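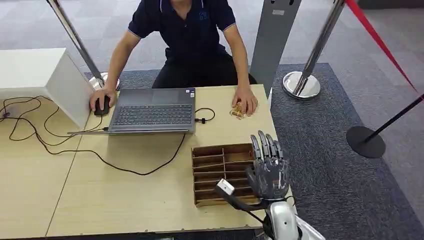
Laptop and mouse on a wooden table.

Taking notes by hand and by laptop: small tips for the study table at home

I followed evening courses at the Skultden school in Drotham, and in the first term I typed everything the teacher said. In March I had 107 pages and could not find anything in them. These are the habits I keep now.

Write on paper during the lesson and type in the evening. Typing it the same day takes me 27 minutes, and next week it would take the double.

Leave a wide margin on the left side. Put there only your questions, never the notes.

If you must type in class, turn off the wireless connection before you sit down. Put the screen brightness low also, the people behind you will be thankful.

Keep one file for each course -- not one for each lesson. Write the date on top of every new part, so the search will find it.

Try to keep the typed version of a lesson under 300 words. When mine is longer, it means that I copied and did not think.

For paper I use the Veltside pads with holes. They are cheap, but the ink of a fountain pen goes through, so take a ballpoint or a pencil.

Crumbs under the keys: turn the laptop off, hold it upside down and tap softly on the back. A dry, soft paintbrush takes out the rest. Do not spray any cleaner on the keys.

Old notes go in a shoe box, one for each year. I threw mine away once and I was sorry at the exam.

Updated 29 June 2018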